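Ticket: Medication reminders fire twice, then stop after phone restart
Product: Dulo for Android
Opened by: Treltevell front desk account
Status: Open, waiting on fix
Priority: Normal

Opened Thursday, May 21, 2026

We use Dulo on the shared phone at Treltevell to keep track of as-needed and scheduled medicines for residents who ask for reminders. Since the last update, every scheduled reminder comes up two times. The second one arrives a minute after the first. If someone marks the first as taken, the second still shows as due, and the log ends up with a missed dose that was never missed.

After the phone restarts, the reminders stop completely until the app is opened by hand. No error message. The schedule is still there and the times are right.

Steps to reproduce:
Add a medicine with a daily time.
Close the app.
Wait for the reminder. Mark it as taken.
Wait one more minute.
Restart the phone and leave the app closed through the next scheduled time.

Expected: one reminder each time, including after a restart.
Result: two reminders, then none after the restart.

Tried so far: cleared the app cache, turned notifications off and on, removed Dulo from the battery saver list. Clearing the cache made no difference. Taking it off the battery saver list made the reminders arrive on time, but still in pairs.

Support reply

Thanks for the report. Please check whether the account is signed in under both the old Tevport login and the new one. Accounts moved over from Tevport can keep the old schedule in the background, and each copy sends its own reminder. You can see this under Settings, Account, Linked schedules. If two entries are listed, export the log first, then remove the older one. Do not delete the medicines themselves, as that also clears their history.

Please also tell us whether this happens with a newly added item or only with ones that came over in the move.

Update from customer

There were two entries under Linked schedules. Exported the log and removed the Tevport one. For the test I added a new item, Panadol Actifast, with the name typed in by hand, and set it for 19 minutes ahead.
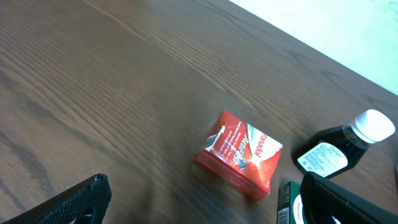 Wu replied that the same thing happened on a tablet with no Tevport login at all, and that the duplicates only went away there after the time zone was changed from automatic to manual. Wu also asked if anyone had seen the missed doses disappear from the weekly report, as they were still showing on the tablet.

Update from customer

Results on our side. The new item gave one reminder. The older items also give one now, so removing the linked schedule fixed that part for us. Time zone was left on automatic.

The false missed doses are still in the weekly report. The export has 1,024 lines and almost 40 of them are wrong entries. We can't edit them from the app.

The restart problem is not fixed. Same result with the new item and with the old ones.

Support reply

The restart issue is confirmed and has been passed to the Android team. Until it is fixed, open Dulo once after every restart and leave it in the background. For the wrong entries, attach the export to this ticket and we will correct them from our end. Correcting them does not change any entry marked as taken.

Wu, please open a separate ticket for the tablet and include the app version. The time zone problem has a different cause and we want to track it separately.

Update from customer

Export attached. We put a note on the phone to open the app after a restart. Please leave the ticket open until the fix is out.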